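Two Arms, One Cookie Box: Ustard Lab Reports Gains From Keeping the Fumbles In

9/22/24

If you have ever packed a holiday box for a neighbor, you already know that getting a cookie into a small square slot is fussier than it sounds. The cookie goes in crooked, you fish it out, you turn it a little, you try the next slot over. The folks at the Ustard Manipulation Lab have spent a good part of this year thinking about that little moment of fishing it out and trying again, and this week they shared a paper on a training method they call Gitance, which asks a pair of robot arms to learn from it.

Most of the time, when people teach a robot a job like this one, a person steers the arms through the task over and over and the computer learns to copy what it saw. It is common practice to throw away the runs where the person slips up, on the very sensible grounds that you don't want the robot picking up bad habits. Montserrat Magaña, who leads the project, had been doing exactly that for years, and she told us she began to feel bad about the size of the reject folder.

"I was sitting there deleting an afternoon of somebody's work, and I noticed that the deleted runs had all the good recoveries in them," she said. "The operator would set a cookie down on the rim of the box, stop, go back for it, and get it in on the second go. And our robot, the one trained on nothing but lovely clean runs, would set a cookie on the rim and then sail off happily to get the next one!"

So the group went back and kept the fumbles. What Gitance does, in short, is split each recorded run into small stretches and give each stretch a score for whether the cookie ended up closer to being seated in a slot than it was before. The stretch where things go wrong gets a low score and teaches the robot very little. The stretch right after it, where the person puts things right, gets a high score and is studied closely. No one has to sit and label any of this by hand, which pleased the people who would have been asked to do the labeling. (There was already a sign-up sheet.)

The team recorded 706 runs for the study, most of them in August, when the building is quiet and the operators could have the bench more or less to themselves. They then trained two versions of the same controller. One learned from the clean runs only and the other learned from everything, with the Gitance scores attached. Both versions got the same amount of computer time, and both were tested on cookie layouts they had not met in training.

Over a set of 891 attempts at placing a single cookie, the Gitance version did better on the first try by only a modest margin, and Magaña is quick to say so. Where it really pulled ahead was afterward. When a cookie tipped or missed its slot, the Gitance version got it seated on a later try 70 percent of the time. The clean-runs version seldom went back for one at all, and when it did, it was usually headed for the wrong spot.

Fraser Rankin, who built the scoring part of the system and who will talk with great affection about any one of the cookies if you give him an opening, says the flower-shaped ones were the hardest going. The edges don't give the fingers two nice flat sides to close on, so the grip depends a good deal on which way the cookie happens to be turned. Round ones are friendlier until they overlap, and then the arm has to decide which one to lift first. Light pink pieces on the pink tray were a headache for the cameras, and Rankin says he was asked more than once to swap the tray for another color. He held out. "A kitchen won't change its dishes for you," he said, "and I had grown fond of it."

There are limits, and the paper gives them a generous amount of room. The arms work from opposite sides of one table, and the method hasn't been tried on a moving base. The scoring leans on having a clear idea of what finished looks like, so a job such as wiping a counter or folding a towel would need a different measure. The controller is also on the slow side. It likes to pause above the box before it lets go, and the group hasn't settled on whether that pause is doing something useful or is simply a manner it picked up from a careful operator.

A second team at Pakzad is already running the code on its own pair of arms, with tea bags in place of cookies, and the early word from there is encouraging, though there are no numbers to share yet. Magaña would also like to know how few fumbles you can get away with. She suspects it's a small share of the total, and she has asked her students to rerun the training with more and more of them taken out, which should keep the computers humming well into the winter.

The photo below comes from the Ustard bench, with cookies on the tray and others already in the box beside it.
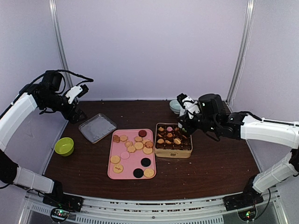

How to get the data

The full set of runs, fumbles and all, is being hosted through the Elach archive and is free for teaching and research. The download is large, so Rankin has put together a smaller sampler of 2000 short clips for anyone who would just like to have a look around first. Questions about the scoring code can go to him through the lab's contact page, and he does write back, often at some length.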